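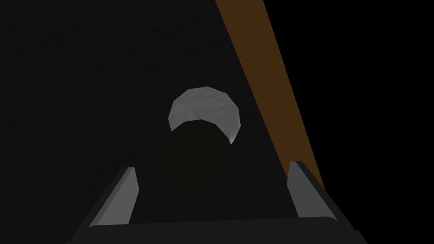 Wrist view in sim, gripper open over the gray part and the dark round one.

Home | Log | Runs | Notes | Contact

July, posted by the Zenda bench log

Lighting randomization sweep, low end. The Donis policy got 1000 training episodes at normal brightness and 50 more from the dim set. Evaluated on 96 held-out starts, same seeds as before.

The dark part is nearly the same value as the tabletop. In the wrist view its edge is clear only where it overlaps the gray one. I suspect the depth-free encoder is keying on that arc and treating the rest as table. Plan is to mask the gray part and rerun.

Mangubat baseline still uses the old camera offset, so I left it out of the table. Wultitz render settings unchanged, exposure fixed.

Checkpoint 1055 saved. Rerun queued for 9 p.m. Need to check whether the contrast augmentation was on for the dim set; the config doesn't say.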